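Gripper fingers not closing together after a long session – left one lags

puspita_n
Posted 2026-08-07

Hi all! I've been lurking since June and finally have a fault worth posting. We run a pair of hand-held grippers (Munance bodies, Michalík finger sets) for recording demonstrations, and I love these things. They're so much nicer to hold than what we had before. But one of them has started doing something odd.

When I squeeze the trigger, the right finger starts moving right away and the left one waits a moment, then catches up with a little snap. It only shows up late in a session. Yesterday it was fine for the first 190 grasps and then it went bad, and by the end I'd dropped 4 parts. After a night on the shelf it behaved again, for a while.
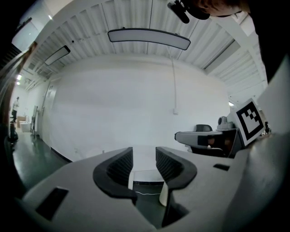 Fingers on the bad unit, partner gripper off to the right.

The log says the commanded width and the measured width agree the whole time, so the software thinks everything is perfect. That's the part that bugs me! Half of those recordings look clean on paper and I don't trust them.

Anyone seen this?

– Puspita Ngui

torquebucket
Oh, fun one. Where does the encoder sit on yours? If it's on the drive side it will happily tell you the width is right while one finger is still sitting there. It can't see the finger, only the gear.

puspita_n
Drive side, yes. So that explains the log, thank you!! Still leaves the lag itself.

vlasta_v
Check the finger pivot pins. We had the same thing on two sets and it was the grease. The stock stuff creeps out and gets into the linkage, where it picks up dust and turns to paste. Clean everything with alcohol, put in a tiny amount of Wustenine light grease, done. Ours went from snapping to silky in one evening.

Vlastimil Vaněk

torquebucket
I don't buy grease on this one, sorry. Paste would be worst first thing, when it's cold, and she says it's fine first thing. Something that gets worse with use and recovers overnight is heat. My money is on the press-fit bushing loosening as the body warms up.

vlasta_v
Our shop is 40 minutes of driving from the nearest heated building and I promise ours was also fine in the morning :) Paste moves. It sits in one spot overnight and the first few hundred squeezes push it somewhere worse. I have had these apart more times than I want to admit.

torquebucket
Fair, but then a cleaning is going to "fix" it either way, because she'll be reseating the bushing when she puts it back together. Puspita, could you measure the housing temp before you open anything? It would be a shame to lose the evidence.

puspita_n
Good call, I'm glad I read this before getting the screwdriver out. I ran it again this morning with a thermocouple taped next to the motor, same working position as always, held at chest height and tilted up a bit between grasps.
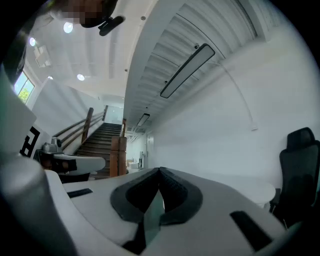
The lag came back when the housing hit 46 °C. I stopped and let it cool down, and the lag went away without me touching anything else. Warmed it up again with the motor idling against a soft block, no grasping, and the lag came back. So that's one point for heat!

Then I opened it, and Vlastimil, you also get a point, there was gray gunk all along the left linkage. The right side was clean. I haven't cleaned it yet. The bushing on the left turns under my thumbnail, which I'm fairly sure it should not do.

vlasta_v
Ha! OK, a bushing that turns by hand is bad, I will give you both that one. But look at where the gunk is. If the pin drags, it drags the bushing around with it, and then the bushing wears its seat. Replace the bushing and leave the paste, and you will be back here in a few months.

torquebucket
Or the loose bushing is grinding and that IS your gunk. Wipe a bit on white paper and put a magnet under it.

mirelle77
Jumping in with the boring safety bit. If the measured width can be wrong, please don't use that unit for anything with a person's fingers near the closing side. We had ours snap shut on a coworker's glove while the screen showed it fully open. No injury, but we changed the rule after that: any mismatch between the two fingers and the unit gets a red tag and comes off the bench. The Amisis people on the other board do a quick open/close by eye at the start of every batch and it takes no time at all.

puspita_n
Tagged it right after reading this. We do a check at the start of the day, but that's exactly when it works fine, so it was never going to catch anything. Moving it to the middle and end of the session too.

I've set aside every recording after the first drop. My boss thinks we can keep the ones where the part was held okay. I'd rather redo them, the timing of the close is off even in the good ones.

torquebucket
Redo them. A lag like that is just the kind of thing a model will learn.

vlasta_v
Here we agree completely.

puspita_n
Magnet test: some of it moves and some of it doesn't. You are both going to be unbearable. New bushings are ordered for both sides, and I'm borrowing a tube of the light grease from next door. Will post temps again once it's back together!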